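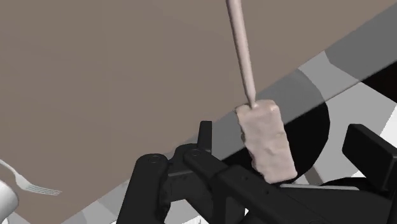

Simulated tabletop, gripper view, Skestberg kitchen pack

Hi all,

Sorry for the slow reply, I've had the trial licence running most evenings and kept putting off writing it up until I'd tried one more thing. Quoting the bit I'm answering:

> Has anyone on the list had a proper go with the Skestberg kitchen pack
> for the Lotell simulator? The reseller's page is all adjectives. We've
> got a small teaching lab with one real arm and far too many students,
> so I'd like to give them something to practise on at home before they
> get near the hardware. Mostly I want to know (a) does it run on an
> ordinary desktop, (b) are the objects any good, and (c) is it worth
> paying for over the free stuff? March 2021 budget round closes soon so
> quick impressions are very welcome.

Right then, quick impressions, though I'm not known for being quick.

(a) Yes, it runs. My machine is nothing special and the graphics card is older than I'd like to admit, and with both views open (one close in at the gripper, one looking over the whole table) it was perfectly usable. The first load is slow – go and put the kettle on – and after that it's fine. Do turn the shadows down if your students are on laptops. The installer wanted 31 GB free, which gave me a bit of a fright, but you can delete the Darnar scenes afterwards if you only want the kitchen.

(b) This is where I've spent most of my time. The shapes are a mixed bag. The crockery and cutlery are simple and clean, and the fork is thin and lies flat, so it's a proper nuisance to pick up, just like a real one. Good! The odd ones are the lumpy things on sticks. There's a pale pinky-beige one with a long slim handle and a rough sort of block on the end, and the first time I loaded it I couldn't decide if it was a tool or an ice lolly. I still can't, to be fair. But it's a cracking test object. Do you go for the handle or the block? I set it up with the block poking out past the table edge and brought the gripper in low, with a finger either side, and I'd happily give that to a second-year as a first exercise. The bumps mean you can't pretend it's a neat box, and students do love to pretend everything is a neat box.

Surfaces are plain, I'll warn you. The tabletop is a flat brown with hardly any pattern to it, and the background is just a slab of colour. If you're hoping to train anything on the camera pictures and then move it to your real arm, you'll want to swap the textures about. The scripting for that is there, but the manual gives it all of 2 pages, and one of those is a licence notice. For teaching people to plan a reach I don't think the plainness matters a jot.
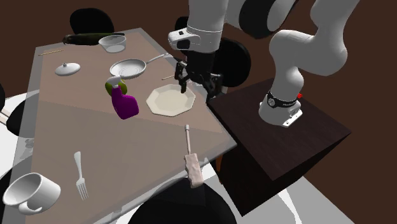 What I did like is how easy it is to make a mess. You can have a spray bottle lying about, a mug tipped over, a frying pan, a bowl, a courgette at the far end, and then it's up to the student to find a way in with the arm on its own stand beside the table. The chairs count as obstacles too if you tick the right box (it's off by default, which caught me out for a whole evening). The layouts save as small text files, so you could hand out one per group and mark them all against the same starting point. There are 163 objects in the full pack and I've probably tried a third of them.

Grumbles, then. The gripper camera sits very close in, so you get a lot of black gripper and bare tabletop and not much else, and I couldn't find a way to move it without editing the robot file by hand. Contact settings are buried three menus deep. And support is by web form only. I sent one question and got a decent answer, but it took long enough that I'd worked it out by then.

(c) The quote I had was 508 pounds for a teaching licence, one year, as many seats as you like. For a single hobbyist like me that's daft money and I'll be going back to the free tools when the trial ends. For a lab full of students I think it's fair. The Rieger add-on costs extra and I'd skip it, as it's mostly warehouse shelving and you won't miss it.

If it helps I can send you my layout files off-list. They're a bit scruffy and the names make sense only to me, but they load. And if anyone has found where the friction setting for the cutlery lives, please do tell me, my fork keeps skating off like it's on ice.

Cheers for now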